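Back on the Brirkier in November

I had two days on the Brirkier this month, the first time I've fished it since the bridge was closed to traffic. The walk in from the Hviid side is longer now, and you want to be at the bottom pool before eight if you mean to have it to yourself.

The river was up and carrying a bit of colour. I started with a small silver spinner and had nothing for an hour, then changed to a heavier copper one and let it swing deep under the far bank. A sea trout took it on the third cast and came off by the stones. Nanna Brøndum was fishing the run above me and landed two, both fresh, both put back.
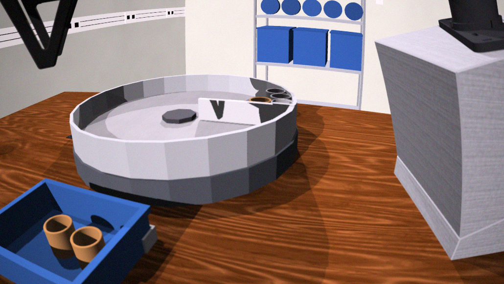 After lunch the wind went round to the north and the fish stopped moving. I've seen that happen here before. We tried the slack water below the old weir and picked up a few small brown trout on worm, nothing worth measuring.

The second day was better. Hafþór Hedegaard drove over from Promport and showed us a stretch I'd always walked past, 177 paces upstream from the last gate. It looks too shallow, but there's a trench close in on the near side and the fish lie in it. I had one of seven pounds from there, my best of the year, and lost another in the alders.

A day ticket has gone up again, and they still only take cash at the farm. The track is very soft past the second gate, so leave the car on the gravel. I'll be going again before the season shuts if the water drops. I need new wader boots first, as the left one has split along the sole.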